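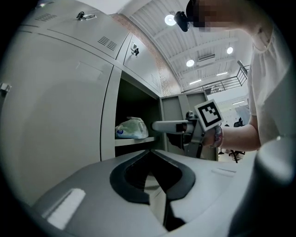 Locker task, hand-held gripper at the open compartment, bag on the shelf.

From: Anca Voicu
To: gripper-trials list
Date: 03/07/2025
Subject: Re: Damano or Ilie fingers for the locker set

Yuxi Xia wrote:
> We have 3,246 clips in now across both finger types. Aiguo and I think
> the Ilie fingers are clearly better on soft items and we'd like to
> order for the Zunside group before the end of the month. Any
> objections?

Yes, one, and it's a big one. I don't think we know that yet.

Of those clips, almost 800 are lockers. I went through the log last night and only 39 of the locker clips use the Damano fingers, and every one of those was recorded by Wanting in her first week. So we have a new operator on one side and three practiced people on the other. I would expect a gap even if the fingers were identical.

My second problem is the bag. A plastic bag, knotted or gathered at the top, in an open compartment is a fair test of whether the fingers can get at something soft.

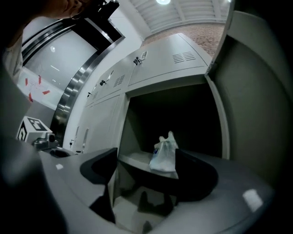 It has handles sticking up, though, and almost any finger shape will close on those if the person holding it has decent eyes and some patience. Try the same thing with the bag lying handles down, or with a folded towel, and then tell me which one wins. The inside of the compartment is also very dark. Has anyone checked whether the gripper camera gives us anything usable in there? If tracking drops out when the hand goes in, we may be scoring the lighting.

I'm also not convinced by "feels more secure" in the notes column. It shows up 7 times, always for Ilie, always in the same handwriting style (no capitals, Aiguo, I'm looking at you). Please write what happened to the bag.

What I'd want before we spend money: same operator, both finger types, same compartment, order swapped halfway through. Yutong Bai has offered to do a morning of it at Drornside. If Ilie still comes out ahead I'll sign the order myself and stop complaining until November.

Yuxi, can you hold the purchase until Yutong's clips are in? And could somebody send me the calibration files for the second unit? The link in the wiki is dead.

Anca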